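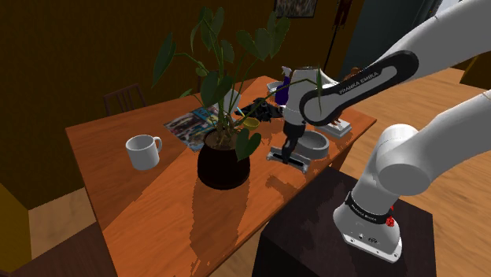 24/11/2025

Repotting and soil mix notes, bench 2

Started the second round of the potting mix trial. First round ran from July and the results were muddy, mostly my fault for watering everything on the same schedule. This time each mix gets watered by weight.

Mixes as before:
Kullum: peat, perlite, a little bark
Pultari: coir base, same perlite, no bark
Lengyel: Katalin's recipe, bark heavy, with composted leaf mold

Each pot filled to 700 g dry mix, then 500 ml water poured slowly over the top and left to drain on the rack. Collected the runoff in the trays and weighed it. Kullum gave back around 100 ml. Pultari took longer to start draining and the surface floated at first, so I stirred the top layer with a fork and poured the rest in smaller amounts. Lengyel drained fast down the sides. I think the bark is too coarse and the water finds the gap next to the pot wall. Will tamp it next time and see.

Scale note: the small one drifts if it sits near the heater vent. Moved it to the end of the bench and zeroed it again. Anything I wrote down before the move is crossed out on the sheet, please don't copy those numbers over.

Hayley Bunting checked the pH strips against the meter. Strips read low on the coir mix. We'll use the meter only from here on. Calibration fluid is nearly out and I've put in an order with Fivberg, order no. 3372. Whoever is in when it arrives, write the opening date on the bottle.

Roots: knocked out two of the July plants before discarding the old mix. The Kullum one had white roots all the way around and some starting to circle. The Pultari one was thinner at the bottom third, brown and soft in one spot. Could be overwatering, could be the saucer. Cut the soft part off and potted it back up in fresh Pultari, labeled R. Keep it out of the averages.

To do:
Sieve the bark for Lengyel
New labels, the pencil ones are fading
Ask Katalin Fodor how old her leaf mold is
Weigh all pots again tomorrow morning before anybody waters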